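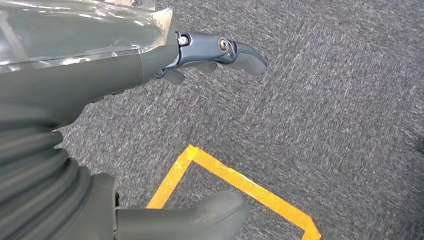 Hand over the taped area, film still on the back

Ticket 3438
Unit: Hyun hand, Plorkutness cell
Opened by: Jae-hoon Yeom
Assigned to: Tae-yang Bae
Status: Open, waiting on parts

25 June 2021, JY: Hand stops partway when told to close with nothing in it. Controller shows code 1011. Fingers open fine. Happened on two closes this morning, then not again until after lunch.

TB: Which finger quits first? And is the plastic on the back of the hand still the same piece from March?

JY: Top finger. Same piece, yes. It's wrinkled and the beige bit by the knuckles has a frayed edge.

TB: Take the film off before anything else. Keep blades away from the finger joints. Power down, move the top finger by hand and compare it with the one next to it. Don't touch the pivot screws yet — Grevgate wants those left alone until they've seen the log.

JY: Film is off. Top finger feels stiff for the last bit of travel. Ran 62 closes at low speed, code came back on number 46.

TB: OK, not the film then. Asked Grevgate for a finger set. Leave it on low speed, and send me the log from the second run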